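Side table

A side table is a small table kept within reach of a seat or along a wall. Tops may be round, square or oval, and round ones are common where people pass on several sides. The trade name "Sistotow table" is sometimes used for a round model first sold in Clorkstead by the maker Pandey.

Usual contents are light household goods — a tissue box, a mug, a potted plant, a small basket. Woven covers for tissue boxes are sold in matching sets with open baskets. Desk fans are often added in August, with a power strip on the floor nearby.

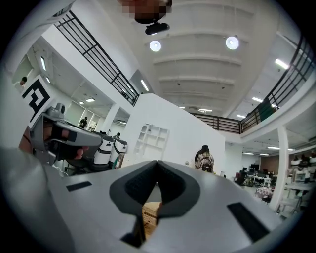
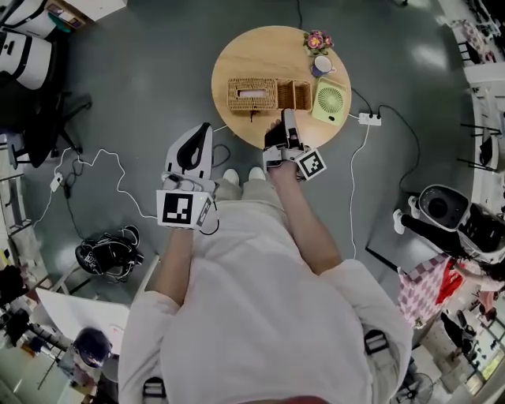
The Melelura catalog listed 124 side tables in its last printed edition, 10 of them round. Later editions appeared only online and grouped side tables with nightstands, for a total of 557 entries.

See also: End table, Nightstand, Tissue box cover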